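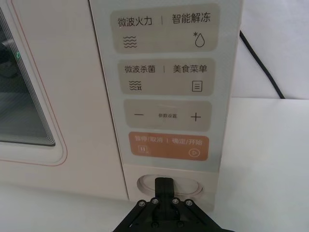 Cuando llegué a vivir a España, lo primero que aprendí de mis vecinos fue la hora en que calentaban la leche. Las paredes de mi edificio son delgadas, y una cocina pequeña tiene muchos sonidos que pasan de un piso a otro. Yo tenía entonces un microondas de color crema, con una línea fina de un rojo casi naranja alrededor de la ventana y la columna de botones a la derecha, y su pitido final era, según supe después, el más odiado de la escalera. Nunca había pensado que un aparato tan amable de aspecto pudiera molestar a otra persona. Desde aquel invierno me interesa el ruido doméstico, y este artículo es el resultado de muchas conversaciones sobre él.

Gheorghița Stoica vive en el segundo piso y trabaja de noche en una panadería. Duerme desde las nueve de la mañana hasta las cuatro de la tarde, es decir, justo cuando los demás encendemos todo lo que tenemos. «El tráfico no me despierta», me explicó en su cocina, con la persiana bajada. «Me despierta lo que empieza y termina de golpe». Durante un mes apuntó en un cuaderno los ruidos que la sacaban del sueño. Las lavadoras aparecen poco. Aparecen mucho los cajones, las sillas arrastradas y los pitidos de aviso, que se repiten cada minuto hasta que alguien abre la puerta.

Su cuaderno me llevó a Adelmo Mazza, afinador de pianos jubilado, que ahora ayuda a la gente a hacer sus casas menos ruidosas. Lo llama «afinar el piso». Llega con zapatillas de fieltro y una libreta, pide que nadie hable y se sienta dos horas en el pasillo. Después entrega una hoja con los sonidos en el orden en que, a su juicio, conviene tratarlos. Cobra 40 euros por la visita, y a los estudiantes no les cobra nada.

En mi casa escribió primero la nevera. Yo no la oía desde hacía años, y esto le pareció muy mala señal. «El oído se acostumbra, pero el cuerpo sigue trabajando», dijo. No soy médico y no puedo confirmarlo. Sí puedo decir que, cuando movimos la nevera dos dedos hacia fuera y dejó de tocar los azulejos, el silencio me dio casi vergüenza. El remedio siguiente fueron unos tacos de goma de la marca Malý debajo de las patas de la mesa. El tercero fue una alfombra en el pasillo, que mi vecina de abajo agradeció con un plato de croquetas.

No todo se arregla con goma. Los edificios como el nuestro, levantados con prisa y con poco dinero, llevan el sonido por las tuberías y por los forjados. Pedimos presupuesto a una empresa, Juston, para poner un suelo flotante en el dormitorio de Gheorghița, y la respuesta fue de 2.380 euros. Una segunda oferta, que incluía el techo, pasaba de 3.000. Ella se rio y compró unos tapones nuevos.

Lo que sí cambió fue la conversación entre nosotros. En julio hicimos una reunión en el patio, sin orden del día, y cada vecino contó qué ruido propio creía que se oía y qué ruido ajeno no soportaba. Casi ninguno acertó con el suyo. El señor del tercero pedía perdón por su radio, que nadie había escuchado jamás, y no sabía nada de sus puertas. Una pareja joven descubrió que su despertador sonaba para tres familias. Cuando me tocó a mí, varios imitaron mi microondas al mismo tiempo, con bastante exactitud.

Mazza opina que los fabricantes podrían ayudar más. Muchos aparatos permiten apagar el aviso, pero la instrucción está escondida en el manual, y el manual suele estar perdido. Él guarda una carpeta llena de ellos, ordenados por el tono del pitido, del más grave al más agudo, y me la enseñó con verdadero orgullo. El suyo preferido es un horno viejo que termina con una campanilla mecánica. Según él, una campanilla se apaga poco a poco y deja a quien la oye tiempo de decidir si le importa.

Gheorghița sigue con su cuaderno, aunque ahora escribe menos. La última vez que lo abrió delante de mí había una sola línea en toda la semana: «Jueves no, viernes no, sábado la taladradora». Yo he aprendido a abrir la puerta del microondas un segundo antes de que termine.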